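Local History Methods
Handout 4: Reading a household inventory
Course leader: Jörg Hollmann

A household inventory is a list of the things in a home, made usually after a death. In the Gutau papers we have many of them. The clerk went from room to room and wrote what he found, with a value beside each item. For us it is a very rich source, but it must be read slowly.

Please look first at the order of the rooms. In the Stirner inventory the clerk begins in the kitchen, goes up to the two bedrooms and comes back down to the shop. From this order we can often draw a simple plan of the house, even when the house is gone. 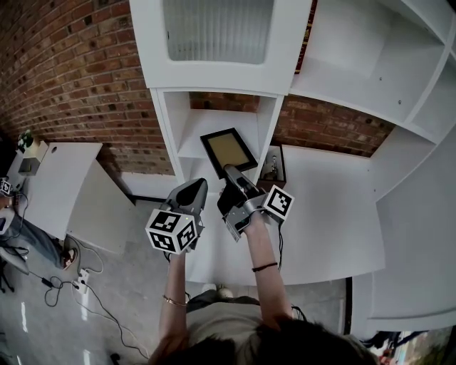
Why do some inventories leave out clothes and bedding?
In many places these belonged to the widow by custom and were not part of the estate. The clerk had no duty to write them. A short list of linen does not prove that a family was poor.

Next, the values. The Misbridge total is 3,098, and students like to compare it with totals from other towns. Be careful with this. The values were given by neighbors, who sometimes kept them low as a favor to the heirs. Compare items inside one inventory before you compare two inventories.

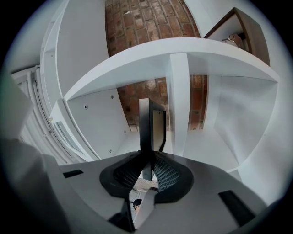

Reading time: 4 minutes

Words such as "old," "small" or "other" also need attention. When the clerk writes "other things of little value," he has stopped listing. Cheap pottery, toys and wooden spoons disappear in such lines. Quiroga calls them "the closed drawers" of the document, and I find this a good name.

For the next meeting:
Read the Stirner inventory, both pages.
Choose 20 items and note for each the room, the value and any describing word.
Write one paragraph on what you think is missing, and how you would look for it in another source (a will, a court paper, a letter).

Spelling in the copies is left as the clerk wrote it. Bring the glossary from Handout 2.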